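About Jurkoretti

We teach robots by showing them.

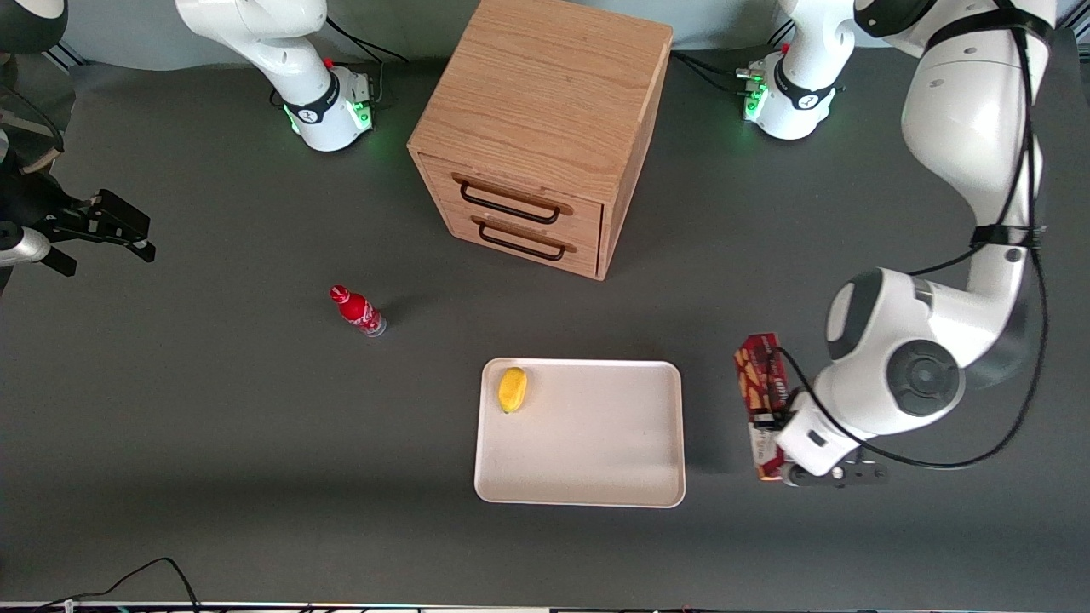
One of our first customers wrote to us that she had expected to spend her training day learning a programming language, and instead spent it putting things in drawers by remote control until her arms got tired. She also wanted to know why we make people repeat a task they got right the first time. It's a fair question, and we hear it a lot!

The short answer is that one good run only teaches a robot one way of doing something. Move the tray a hand's width to the left, turn the cabinet a little, lay the bottle down where it stood before, and the robot needs to have met something like it. So we do the task again, with everything shifted, and again after that. A person steers the two arms, the computer records every joint and every opening and closing of the grippers, and we build up a set of demonstrations that the robot can learn from.

What we do

Jurkoretti is a small company with one workshop and 9 robot stations. We run demonstrations for firms that want a robot to handle everyday objects: boxes, bottles, fruit, lids, drawers, bags, anything you might find on a kitchen counter or a packing bench. Some customers send us a list of tasks and leave the rest to us. Others come and do the steering themselves, and we love those weeks, because people who know a job well bring all kinds of little habits to it that we would never have thought to write down.

There are two ways to show a robot a task at our place. The first is by hand, where you take hold of the arm and guide it through the motion (it's lighter than it looks, and most visitors grin the first time it moves with them). The second is by remote control, with a pair of hand controllers that the two arms follow. Hand guiding is great for short, simple motions. Remote control is what we use for almost everything that takes two arms, such as holding a box steady with one gripper and working with the other.

How we got here

We started with a single arm and a project called Grero, which was meant to be a sorting helper for small shops. Grero never went on sale. What came out of it was a way of recording demonstrations that our operators enjoyed using, and other companies began asking if they could borrow it. We said yes, and by June of the next year that was most of our work.

Today our recording software is called Stan. It starts and stops a take with a foot pedal, so you don't have to let go of the controls, and it lets you throw out a bad take on the spot. Undach is our newer project, a shared collection of tabletop tasks with 425 of them written up so far. Each one has a starting layout, a goal, and notes from the people who tried it.

The people at the controls

There are 26 of us, and more than half are operators. They come from all over: kitchens, warehouses, a dental lab, a puppet theater. You don't need an engineering degree to be good at this. You need patience and steady hands, and it helps if you like doing a small thing well. New operators train for 3 weeks before their takes go into a customer's set, and everyone rotates between stations during the day so that one person's style doesn't take over a whole task.

Engineers steer too. Everybody who writes code for Stan spends time at a station every month, and a lot of our best fixes have come straight out of those sessions. The foot pedal was one of them!

Visiting

We're happy to have visitors, including school groups and anyone who's curious about trying the controls. Write to us through the contact page and tell us how many people are coming and whether you have a task in mind. Please wear closed shoes and tie back long hair. If you'd like to bring your own objects for the robots to try, go ahead, as long as they fit on a table and nothing is made of glass.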